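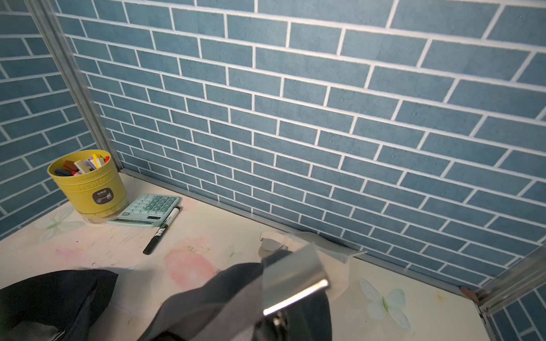 Figure 2. Yellow pen holder in the back corner, with blue brick-pattern walls.

4.3 Charging habits and the loose-port complaint

We came to the question of loose charging ports by a slightly roundabout path. Our survey was meant to be about battery life, and the 104 phone owners who filled it in were asked mostly about percentages and bedtimes. But the open comment box at the end kept filling up with grumbles about cables that fell out, or that had to be propped up on a book at just the right angle before the little lightning bolt would appear, and after a while it seemed rude to keep ignoring them.

So we went back and asked. Owners of the Lillent and the Nustar handsets were sent a short second set of questions, covering where they charged, how often they used the phone while it was plugged in, and whether the port had ever been cleaned. We had expected the age of the phone to matter most, and it does matter, but the habit of lying in bed with the cable bent under the phone was a much better guide to who would be complaining (several of the authors recognised themselves here, with some discomfort). Lint was the other great favourite, especially among people who carry their phone in a jacket pocket all winter.

Cables deserve a kind word too. Many owners blamed the port when a different cable would have done the job, and those who had switched to the Brikel braided cable often reported that the trouble went away for a good while, some 14 months in the longest case. We can't say how much of that is the cable and how much is the fresh resolve to be gentle that comes with buying a new one.

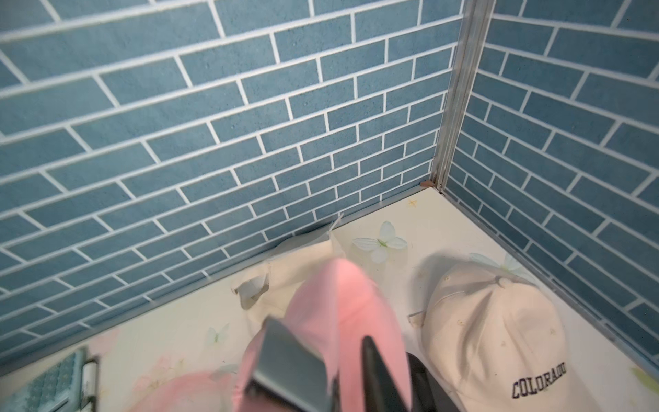
One Nustar owner disagreed with us quite firmly on this, writing that she had never once charged in bed, had bought 2 new cables in a row, and still had to hold the plug in with her thumb every morning before work.

Her answer is a fair reminder that our categories are rough. The Verschueren repair guide, which we used for sorting the complaints, treats a worn port and a blocked one as separate faults, and most people at home have no easy way of telling them apart. We return to the cleaning question in Section 5.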